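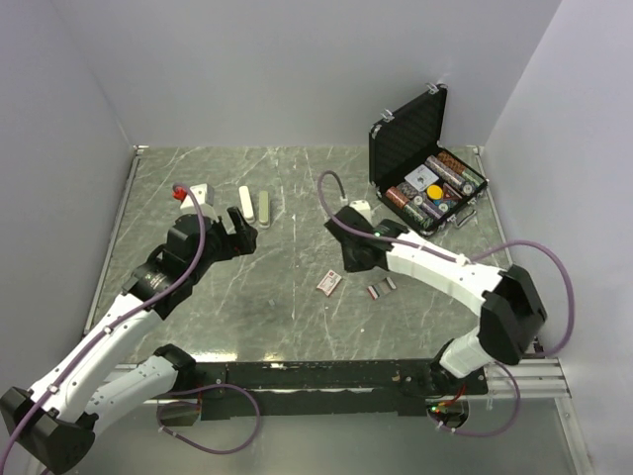
4.2 Small things that belong in a case

I went into this part of the Merrick study thinking a poker set would be the easy one. Chips roll into rows, the deck sits near the middle, done. But people put things away by habit, and habits are messy — almost 700 of our Zandside diary entries mention some little item left out beside its box.

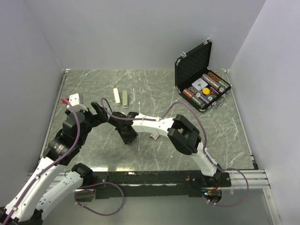 I started calling these items strays. A stray can be a plain bar, a wrapper, anything small that has no slot of its own. In the August diaries people wrote a lot about the case and hardly a word about the strays, so I went back and coded all 1616 entries again with a separate line for them. Figure 3 shows an open chip case with two bars lying to its left — I coded both bars as strays.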